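Rumness campaign lectern, folding

Back in stock from August. Same lectern Salinas ward used for the leaders debate, now with the wider top and a lockable hinge. Folds flat, goes in most car boots, one person can put it up.

Made for hustings, count nights, doorstep statements, party conference fringe. Anything where a candidate needs somewhere to put notes and a glass of water.

Height 1000 mm standing. Top 800 mm wide. Microphone clip both sides, cable runs down inside the leg so no trailing wires on camera. Front panel takes 2 slogan boards, swap them in seconds. Blank boards included, printed ones extra, send artwork to Graciela Retamal at the Zarcombe office.

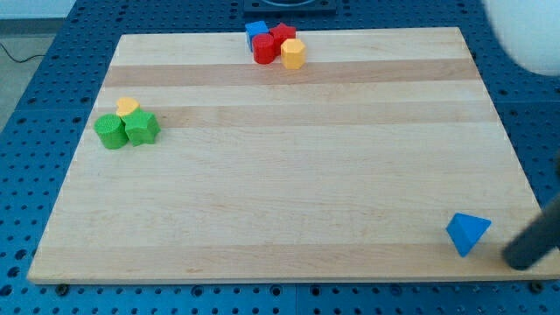
Light maple-coloured board with two darker stripes

Please note we cant print imprint details for you unless you supply them. Check the wording with your agent first, we had 4 sets sent back after the Welham by-election.

Hire or buy. Hire is per event, collection from Zarcombe, deposit back when it's returned clean. Tape marks are not clean. Council groups can pay on invoice, everyone else upfront.

Delivery around a week, longer once an election is called so dont leave it. Bulk orders and hire dates: ask for Edeltraud Schnyder, mornings best.

Spare clips, carry bag and feet sold seperately.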